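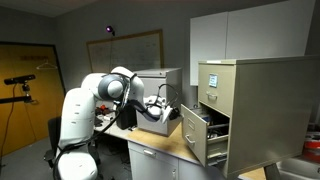 **Can I rent the Navness drawer package if I already own a robot arm?**

You can, as long as the arm accepts outside commands over a network cable and your warranty lets you put a third-party gripper on it. The package is rented for $810 a month, and the price is the same whether we install it on your arm or one of ours.

# Navness at work: the drawer gallery

Welcome, and thank you for stopping by! We get a lot of mail at Unetti from people who have read the Navness page, liked the sound of it, and then written to ask what it looks like in an ordinary room with ordinary furniture in it. It's a fair thing to want to know before you spend money, and so we've put together a small gallery, with more chatter around the pictures than a gallery strictly needs (Anong Thepsuriya, who edits our pages, has already taken out a good deal of it, and you should be grateful to her).

For anyone arriving fresh: Navness is a rental package for teams who want a robot arm to open drawers, take things out, put things in, and close up again afterward. You get the gripper, the motion software, a setup visit, and a person to call. It was made for labs, supply rooms, and back offices where the cabinets are already in place and are going to stay exactly where they are.

## At the open drawer

In the picture at the top of the page, the gripper is just in front of the open drawer of a beige filing cabinet and a little above it, reaching toward what's inside. The drawer is a proper jumble, and we're rather fond of it for that, as most of the drawers we meet on setup visits look much the same.

Customers tend to ask about the handle first, and pulling a handle is the easier half of the job. Reaching in is where the time goes. The software has to decide how high to come over the front of the drawer, how far down to go, and what to leave alone, and a dark item lying on another dark item will slow it down every time. If you can put a lighter liner in the bottom of your drawers before we come, please do! It costs very little and saves an afternoon.

You'll also see the black cables trailing from the wrist and down along the arm. Cable slack is something we set by hand during the visit, and we go over it again before we leave. Too little and the wrist can't turn all the way; too much and it wants to catch on a handle. Please don't tidy it with tape after we've gone, however tempting that is. Siamak Shahbazi does most of our installations and he has peeled off more tape than he'd like.

## Coming in from the side 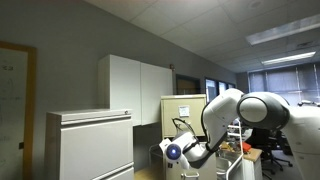 *The wrist turned left, with its round blue light on, and filing cabinets beyond.*

We like this view for the room as much as for the arm. There's a light gray cabinet with wide drawers, a beige upright one, a wire cart, and a desk with its share of tools and parts, and the arm has to share the floor with the lot. When you send us your floor sketch, put the carts and chairs on it, too. People measure the cabinets beautifully and forget everything with wheels.

Wide drawers and narrow ones are taught separately. A narrow drawer can usually be pulled from the middle and will come along nicely, but a wide one may twist on its rails if the pull is off center, and the older the cabinet the more it minds. A recessed handle strip, like the one on the gray cabinet, needs a different finger position from a handle that sticks out, so do send us a close photo of each kind you have.

## What the rental covers

- The gripper and a spare set of fingers
- Motion software for drawers, with updates during the rental
- A setup visit of 2 days, travel included
- 100 supervised drawer cycles on your own furniture before we hand over
- Phone and email help from the people who did the installation

The shortest rental is 2 months. The arm itself is extra if you need one of ours, and we quote that separately because the sizes differ so much. Locked drawers aren't covered. We've been asked for them often, and Siamak is working on a key holder at our Baswood shop, but we won't offer it until we're happy lending it to a stranger.

## Seeing one in person

Our Naylor showroom has a Navness setup running through July, mornings only. Bring a drawer's worth of your own supplies if you can carry them, the messier the better, and we'll put them in and see how the gripper does with them. Write ahead so we can have the coffee on and the right fingers fitted.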